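4.3 Positioning the gripper before recording

Read this section in full before handling the Radik hand-held gripper. Operators must have completed the lens check in Section 4.2.

1. Place the objects for the task on the table, within arm's reach. Bottles and other tall items should stand to one side of the object to be grasped.

2. Hold the gripper level and release the trigger fully so that the fingers open.

3. Bring the gripper toward the object until it lies between the two fingers in the camera view. The square marker on each finger must remain visible and free of glare.
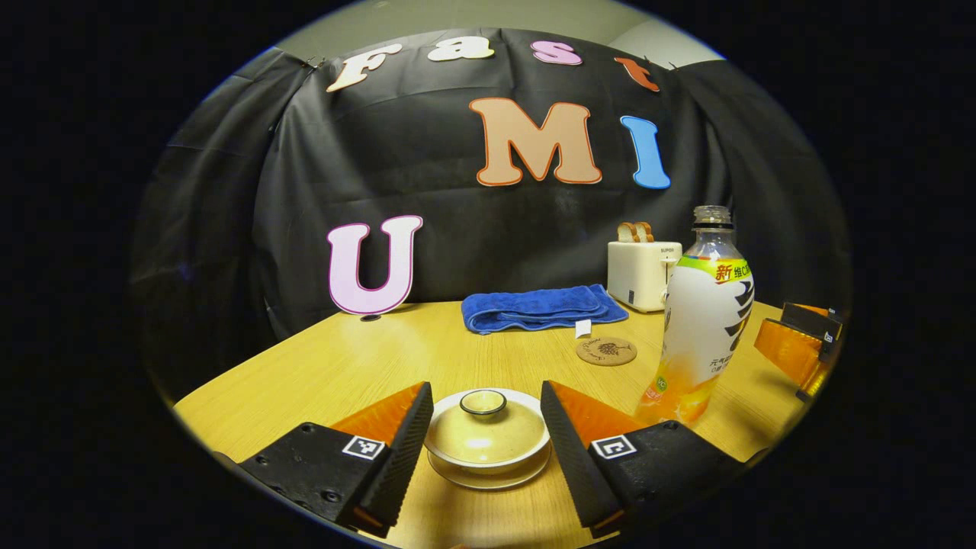

4. Close the fingers slowly until the ribbed rubber strips meet the object — do not squeeze further.

Note: The view curves strongly toward its edges. Straight table edges will appear bowed, and no lens adjustment is required.

CAUTION: Ceramic and glazed items may slip. Practise with the foam block supplied before attempting lidded bowls or cups.

5. Release the object, withdraw the gripper and save the recording. Each session is limited to 400 recordings.

If a marker is scratched or lifting, stop work and order replacement part 3078 from Notbridge. Markers must not be re-glued or coloured in by hand.

Section revised 17 September 2021. Approved by Yaqin Qian, Technical Publications.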